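Home builder puts tidying robot to the paper test

Dec 14, 2020

A home robot build that began on a kitchen bench in November has moved on to its next job, which is clearing waste paper off a desk and getting it into a bin.

The project is called Orkitz. It is the work of Aurelio Salinas, who has been putting the machine together in his spare time and sharing parts and tools with other members of the Mfinanga workshop, a shared space with a laser cutter, two printers and a long waiting list for both.

Orkitz is a single arm on a wheeled base, a little taller than a dining chair. The base came from an old hospital trolley. The arm was cut and printed at Mfinanga over several weekends, and the motors were bought second-hand. Salinas puts the cost so far at some 3000 dollars, with the largest share going on motors and the next largest on replacing motors.

The first version could pick up a tennis ball from a bare floor. Paper has proved harder. A crumpled sheet has no fixed shape, it rolls when it is nudged, and a flat one gives the fingers nothing to hold. The bin is a problem of its own, as a soft liner moves whenever something touches it and the depth sensor often loses the edge of a translucent bag.

Before writing any more code, Salinas decided to look closely at how the job is done by hand. The tidying is recorded from head height, close to where the robot's own camera will go, and the recordings are then cut into short steps such as reaching, gathering, holding the bag open and letting go.

Hands, paper and a lined bin, seen from head height:

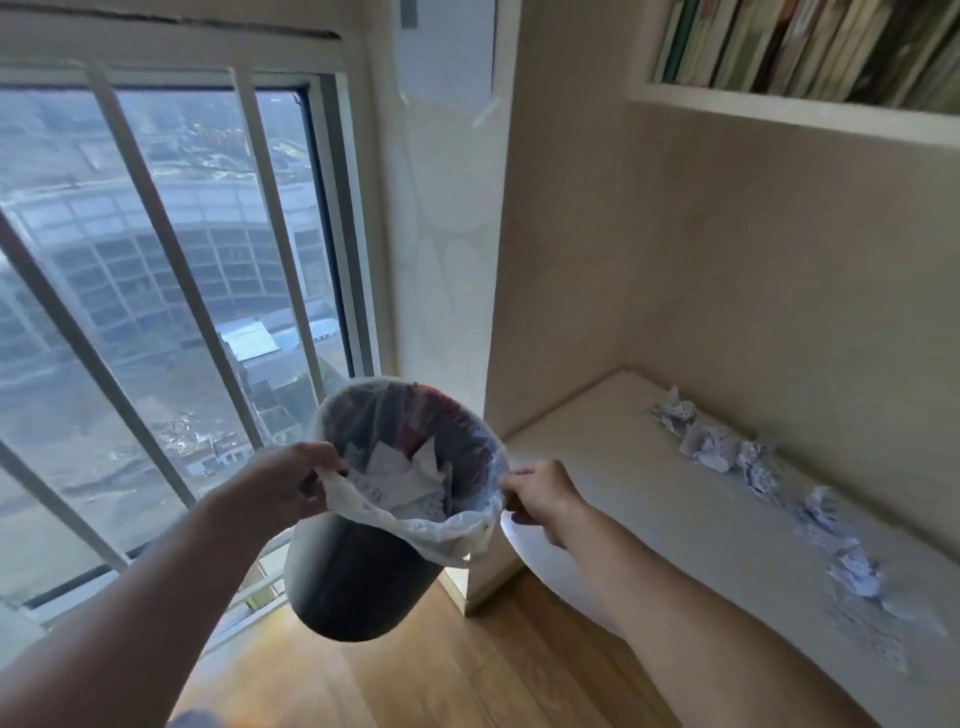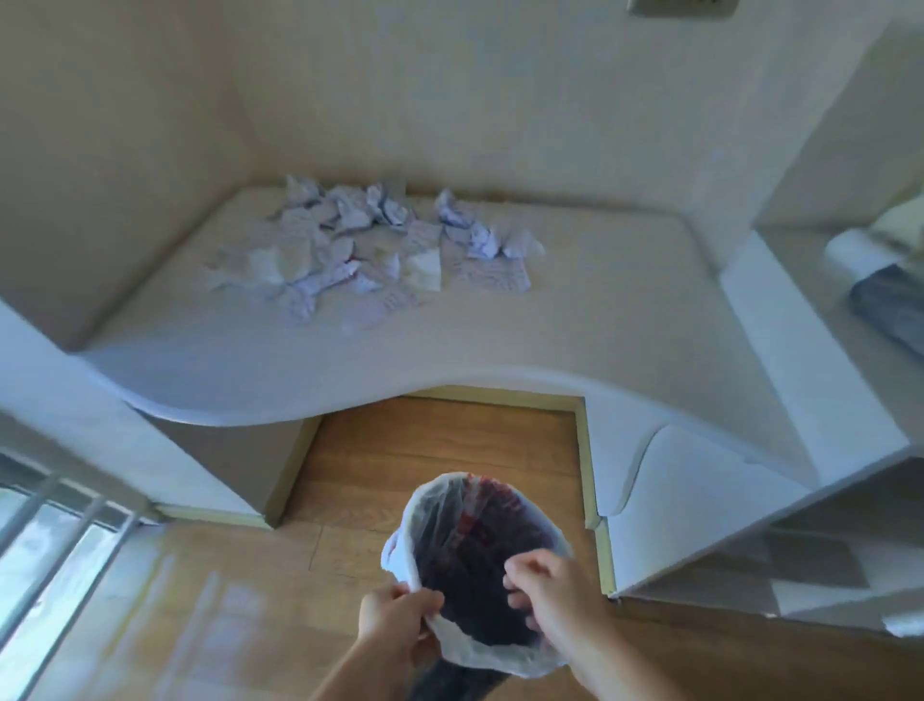
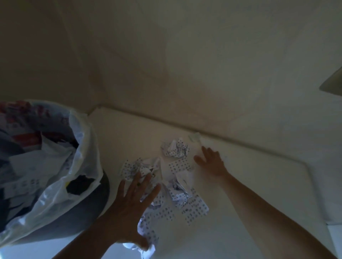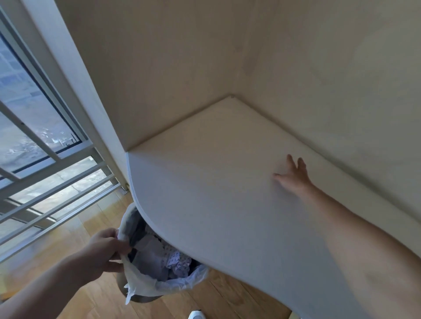
Salinas replied to questions by email that the hands had changed his mind about the design. He had planned on one arm from the start and had spent most of his effort on the gripper, he wrote, but a second arm to steady the bag now looked like "the cheaper fix, even if it means another trolley's worth of parts". He added that he had no wish to build a special bin for the robot. If it could not cope with an ordinary one with a bag in it, he wrote, it would not be much use at home.

A second arm would be built from the same drawings as the first. The shoulder joint is the only piece that has to be mirrored, and Mfinanga has enough sheet aluminium left over to cut it. The control board is a Gramex unit with eight motor channels, all of them in use, so a second board will be needed as well.

The software side is further along. Orkitz runs on Sitine, a small set of programs Salinas wrote for an earlier project, a camera slider, and has been adding to ever since. Sitine takes the picture from the head camera, marks anything it believes to be paper and works out an order for picking the pieces up. At the moment it starts with whatever is nearest. Salinas is trying a different method in which loose pieces are swept together first and lifted as a bunch, which would cut down the number of trips to the bin.

In the latest bench trial, using the one existing arm and a cardboard box in place of the bin, the robot was given 25 balls of scrap paper and left to get on with it. It put most of them in the box. Flat sheets were left out of the trial, as the current fingers cannot get under them. A thin rubber lip has been glued to one finger to see whether it helps.

Speed is not a priority for now. The arm moves slowly, partly to protect the gears and partly for safety, and a large red stop button is fixed to the side of the base. Salinas will not run the machine unless somebody is within reach of it.

The wheels are also locked for the time being. Driving up to a desk and stopping at the right distance is planned for later in the build, once the arm can be relied on. The base turns well on a hard floor but catches on rugs, and larger front castors have been ordered.

Drawings for the arm are pinned up at the workshop for anyone who wants to copy them, and the parts list is kept in a folder beside the laser cutter. Two other members have started arms of their own, one of them at half size for sorting screws.

The Mfinanga workshop is closed over the holidays. Work on the second arm will start when it reopens, with the shoulder joint first in the queue for cutting.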